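Confeitaria básica, ficha da aula 5: ponto de calda
Publicado em abril, pela coordenação do curso Gaete
Última atualização: abril, 14h

Hoje a gente larga os bolos e vai pra calda de açúcar, que eu adoro e que assusta muita turma! Pra cada leva usamos 342 g de açúcar e 100 ml de água, numa panela de fundo grosso. Mexam só até dissolver, depois tirem a colher e deixem ferver quieta (sério, sem mexer).

O ponto de fio vem primeiro, depois a bala mole. Pinguem um pouco num copo de água fria e apertem entre os dedos: se formar uma bolinha macia, desliguem o fogo.

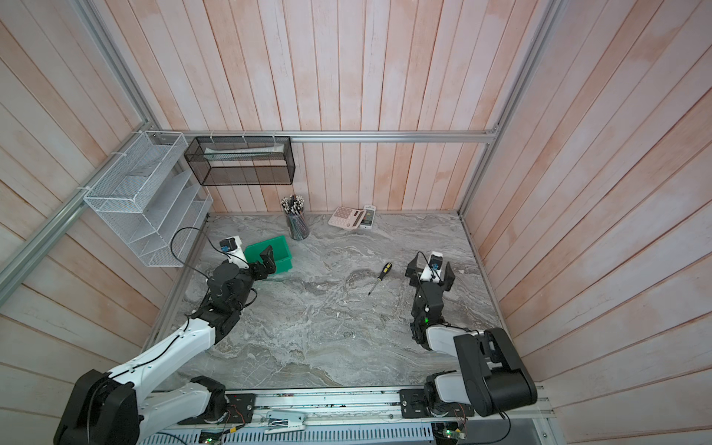 Por que a calda açucara?
Quase sempre por causa de cristais grudados na lateral da panela, que caem de volta na fervura. Passem um pincel molhado na borda, e umas gotas de limão ajudam bastante.

Pra próxima aula, tragam o caderno e leiam a parte de caramelo da apostila Hultuma. Vamos fazer a seco, sem água nenhuma!

Curso Gaete | Contato: secretaria, ramal 1474 | Voltar ao topo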